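Boker table linen shop to move into former Kaker building in March

25 January 2023
Home and Garden | Local business

Cullura, the table linen and small housewares shop on Boker Street, will close its present store at the end of next month and reopen in March in the former Kaker paint and wallpaper building, four blocks to the north.

The new store will have almost 20 display tables, up from 7 in the present one. The shop said the extra space will let it keep its cloths laid out flat and dressed with the things people put on them, instead of folded on shelves and hanging from rods.

Cullura has been on Boker Street for four years. It sells tablecloths, runners, place mats, napkins, candle holders and a small line of plain cups and bowls. Cloths are sold in set sizes and can also be cut and hemmed to order. The shop recorded 917 custom hemming orders last year, most of them for round and oval tables.

The move was approved by the building's owner in the fall after a delay over the loading door, which had to be widened. Work on the floor is finished. The front windows are being replaced and the sign will go up last. The sewing room, now in the basement, will be on the ground floor behind the cash register, with a half wall so that customers can talk to the person doing the hemming.

Part of the Kaker stock came with the building. The paint was sold off some time ago, but several shelves of wallpaper were left behind, much of it damask in beige, gray and dull green. Cullura will use the rolls to paper the display bays and does not plan to sell them. A few rolls had water marks along one end and were thrown out.

Each bay will have a papered wall at the back and one on either side, with a table fitted between them. The shop said customers often ask whether a patterned cloth can go in a room with patterned wallpaper, and that the bays are meant to let them judge for themselves. Plain painted panels will be kept in the store room for anyone who wants to see a cloth against a flat color.

The spring cloths come from Devadiga, a mill that has supplied the shop since it opened. There are two groups this year, one of stripes and checks and one of leaves and flowers. The leaf and flower cloths are printed on pale grounds and come in four sizes. They can be machine washed in cool water and should be ironed on the wrong side. The stripes are woven and somewhat heavier, and the shop recommends them for tables that get used every day.

Prices on the Devadiga cloths will stay where they were last spring. Hemming charges will go up slightly when the new store opens. Orders placed at the old address will be honored at the old rate, including those picked up after the move.
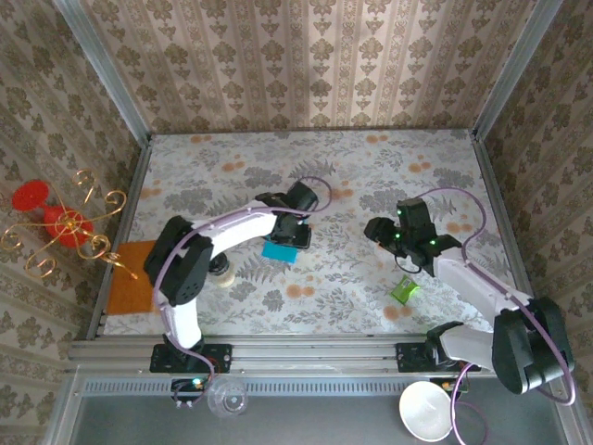
Wallpaper and cloth are both patterned in the leaf and flower bays, and the shop has kept the colors close. The fern print in gray-green, with its round orange blossoms, goes with the beige damask, and an orange mat at the left side of the table repeats the color of the flowers. The only thing on the wall there is a candle holder in curly gold wire with a red cup and a red base. Similar wall pieces will be stocked in limited numbers, and the shop said it does not expect to reorder them before summer.

The striped cloths will be shown nearer the front door, mostly against the gray paper. Napkins and mats will be kept in drawers under the cutting counter, sorted by color, as they are now.

Parking at the new address is behind the building and is entered from the alley. There are two steps at the front entrance and a ramp at the back. The ramp door will be unlocked during store hours.

The Boker Street store will keep its regular hours until it closes. Remnants and discontinued place mats are marked down now and will not be moved to the new building. Returns on marked-down items will not be accepted, but gift certificates bought at the old store will be good at the new one with no change in their expiration dates.

Hemming orders will not be taken during the last week before the move, when the machines are being taken apart and cleaned. Customers with finished orders still waiting at the store are asked to collect them before then. Anything left will be boxed by last name and held at the new counter.

Filed under: Boker Street, store openings, table linens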